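Ticket: label printer skipping / half labels on pack bench
Site: Skiltitz
Opened: September 2, 2023
Priority: high
Status: closed, see last entry

Entry 1
Troltov thermal printer on the pack bench started feeding blank labels this morning. One good, two blank, one good, then half a label with the barcode chopped. Light goes amber, then back to green by itself. No error on the PC. Orders backing up, please look asap.

Entry 2
Tried so far:
power cycle, no change
new roll, no change
different USB port, no change
reprinted from the Flurkinano queue instead of the order screen, same thing

Test page from the printer's own button is fine btw. Prints straight, nothing cut off.

Entry 3 (support)
If the self test is clean then the head and the roller are probably OK. Sounds like the gap sensor or the page size. Need from you: label size on the box, what size the driver thinks it is, and whether anybody updated anything.

Entry 4
Box says 80 mm wide, 36 mm tall. Driver says 80 x 40. Didn't set that, no idea who did. PC did an update overnight, the one that makes you sit and watch the circle. Changed it to 36 tall and hit apply. Printed 11. First nine good, last two drifted down again, text hanging off the bottom.

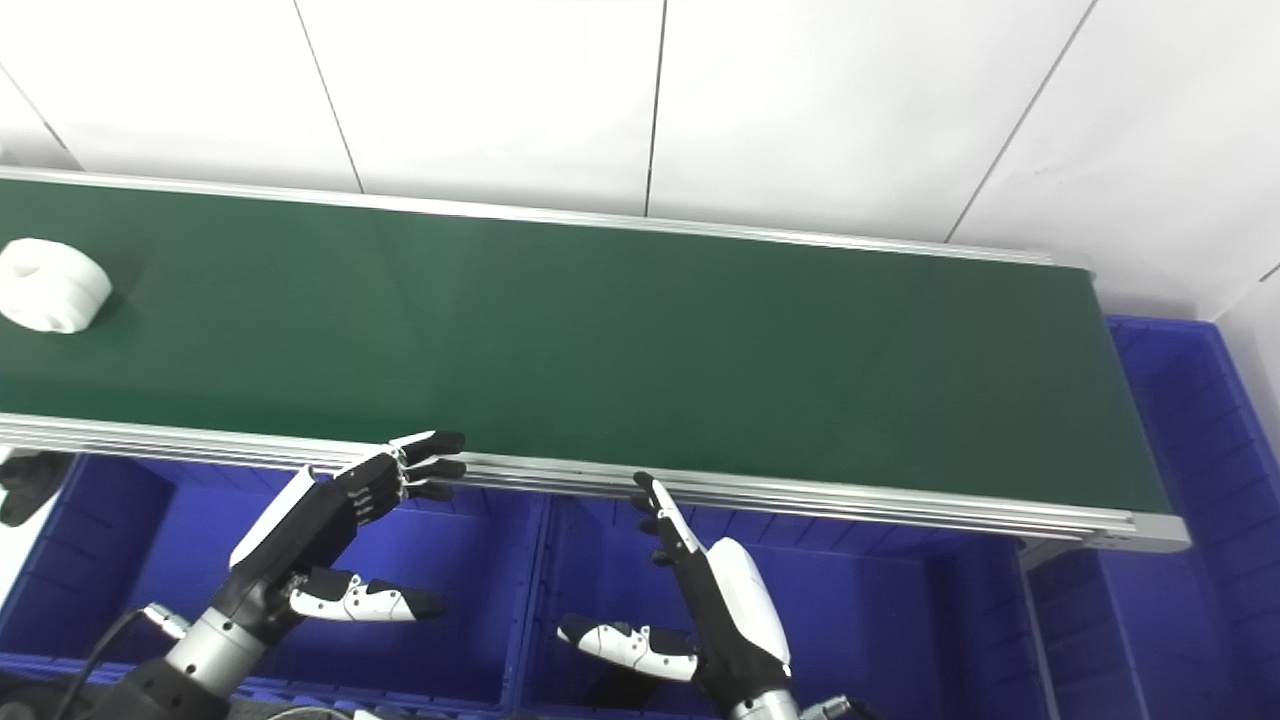 Does the size have to be set anywhere besides the driver?
Set it in the driver and again in the Flurkinano template, since the template wins when the two disagree.

Entry 5
OK found it. Template was on 40 as well. Fixed both, saved as "Roy pack 36" so it doesnt get mixed up with the old one. Old one still in the list, can't delete it, says in use.

Still drifting a little. Much better but not right. Cleared the queue before testing, so its not old jobs coming through.

Entry 6 (support)
Run the gap calibration now. Lid closed, hold feed until it blinks twice, let go. It will spit out a few blanks, leave it alone while it does that. Also wipe the sensor, dry cloth only, it's the little dark window under the media path — left of center on this model.

Entry 7
Sensor had a strip of label glue across it. Old label must have peeled off in there. Cleaned, calibrated, spat out four blanks and stopped. Reprinted the backlog, nearly 400 labels, all lined up. Scanner reads them fine.

Entry 8 (support)
Good. The old template is locked because the returns PC still points to it. Switch that one to "Roy pack 36" and the delete will go through. Spare sensor not needed, canceling the part request.

Entry 9
Returns PC switched, old template gone. Printed one from there too, good. Next calibration is on the list for November. Close it please.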